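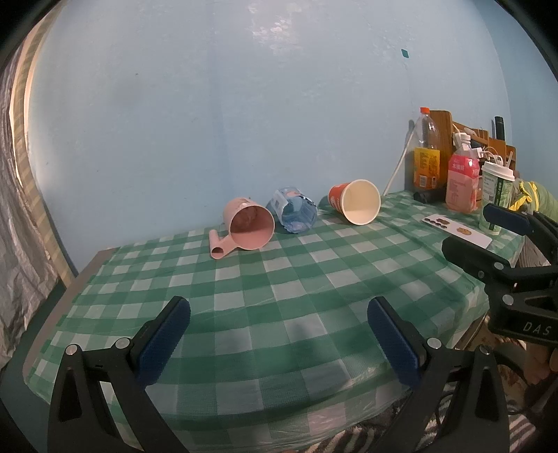 2026-04-23
By Alcides Xavier
Filed under: Talks / Robot Software

Speaker notes: Grasp planning for drink containers

1. Start with the planner. Kiani takes a wrist view and returns up to 20 grasp candidates. Four go on to the motion check. Say why we rank before checking: the check is the slow part.

2. Containers on their sides. A mug, a can and a paper cup need different finger widths. The mug handle counts as an obstacle unless the task asks for it.

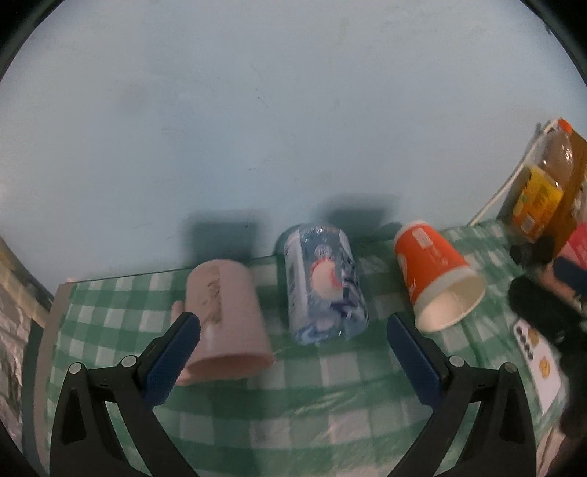 Vanderleia Caldeira would drop the handle rule and let the collision margin cover it. Give her argument, then show the margin setting.

3. Perception. Checkered cloth puts strong edges behind every outline. We mask the table plane first, then segment. Shadows on the wall go out with the depth filter.

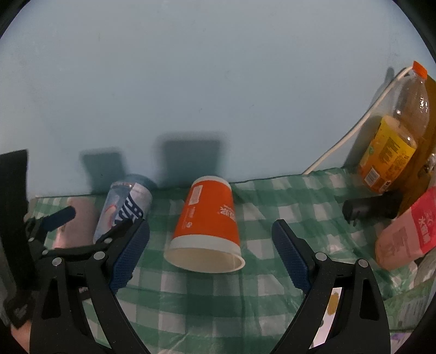
4. Closing the fingers

Slow down at 23 mm from the surface. Paper cups get the low force limit. Take questions on the replay tool.

Related
Mudport: logging two grippers on one clock
Maston release notes, September
Purham workshop slides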